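The Golano two-arm tabletop cell: what to budget for
2020-09-25 | By Fares Hattar | 2 min read

The Golano cell is a pair of black arms with parallel grippers, mounted on a common rail along the front of a white tabletop. We sell it for handling and sorting light hand-held goods. Small garden tools are a good test load: the handles vary, the heads are awkward, and the tools lean on each other when they share a container.

The base price covers both arms, the rail, the table and the aluminum enclosure. Trays and containers are priced separately, as most buyers already have their own.
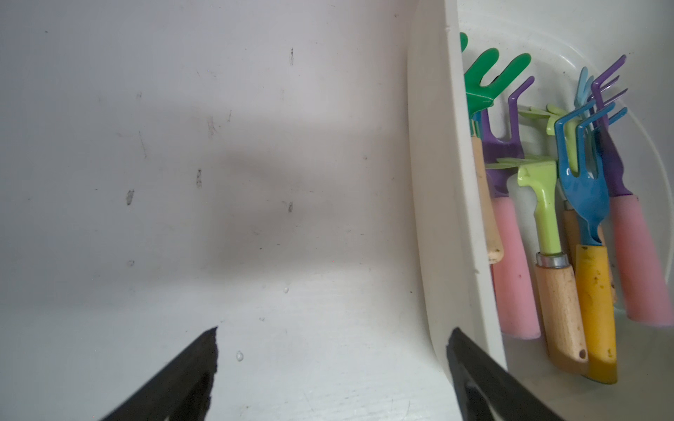
Do I need to buy different grippers for different handles?
Most buyers start with the standard two-finger set and change only if their own trial shows a problem. Send us 14 of your items before ordering and we will run them on the Penholm test bench at no charge.

A fully fitted cell is $3,015 per month on the Drundel lease plan, with a minimum term of 27 months. Outright purchase is quoted by site. The lease includes one service visit a year and replacement of worn fingers. It does not include freight, floor work or operator training, so put those on a separate line in your budget.

Plan the layout before you sign. Both arms have to reach the trays you use most, and the arm that does the picking should not have to cross the other one to set an item down. Decide early
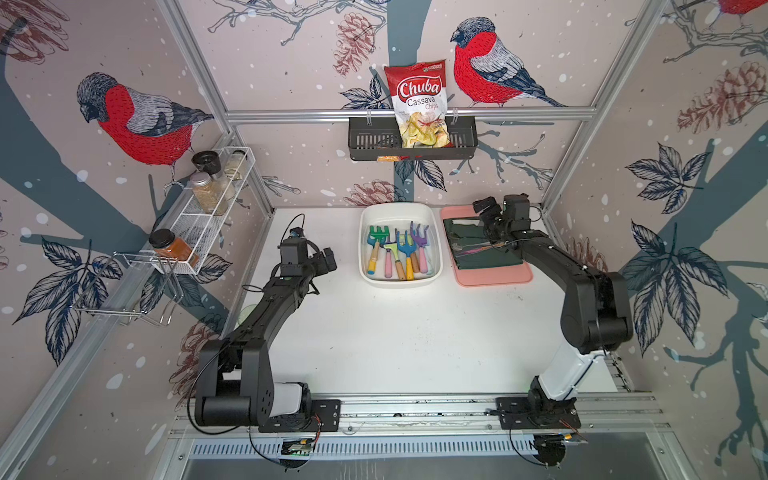
which tray goes in the middle and which goes to the side, because moving them later means teaching the positions again. Allow two working days for that if you do it yourself – less if you book one of our installers.

Also allow for wear. Gripper fingers are a consumable, and so are plastic containers that get scraped every shift. Keep a spare set of fingers on the shelf.

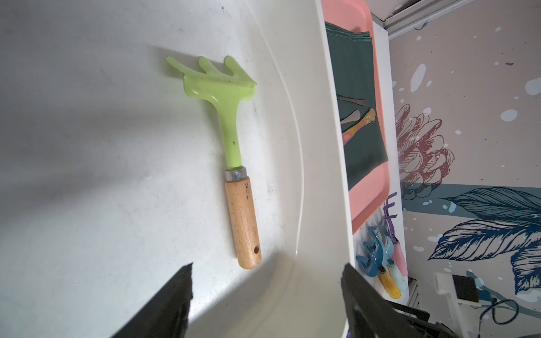
Hand rake with a lime-green head and wooden handle, at the gripper.

Orders placed now ship from the Ishida warehouse in October. Lease applications need a site drawing and a signed power checklist.

Comments (3)

mill_street_tools
Does the lease price change if we only want one arm to start with?

Fares Hattar
It does, but the single-arm version is quoted by hand. Send the site drawing and I'll price both.

R. in packing
We budgeted nothing for freight and had to go back for approval. Get that number first.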